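Poneck: Simulated Countertop Scenes for Grasp Planning

Poneck is a set of rendered kitchen scenes and the tools used to generate, load and replay them. It is maintained by the Kosia manipulation software group for the development of perception and motion planning code. The current release contains 816 scenes, of which 30 are held back for evaluation and should not be used for tuning.

Each scene pairs a fixed-base arm with a counter holding household objects. Object placement is drawn at random and then settled in the physics engine before rendering. Scenes in which an object comes to rest off the counter are discarded.

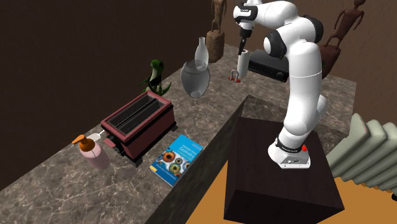

Page last changed: 18 December 2025

The arm is mounted on a pedestal in front of the counter. Thin or see-through items, such as the clear bottle and the gray vase near the back, are included on purpose, as depth estimation often fails on them. Small objects like the shackle test segmentation at low pixel counts. Flat objects, including books, are labeled as graspable only when the planner can find a contact pair.

Contents
scenes/ scene definitions and object poses
meshes/ visual and collision geometry
planner/ reference planner and settings
tools/ loader, replay viewer and label checker

Known problems
Collision meshes for figurines are simplified, and thin limbs may be missing. Roughly 12 scenes carry duplicate object names; the loader prints a warning and keeps the first entry. Version 2 of the label format cannot be read by loaders released before March.

Contacts
Yesenia Lozano (planner and release management)
Cirilo Trujillo (rendering and meshes)

Requests for corrections should give the scene number and the loader version.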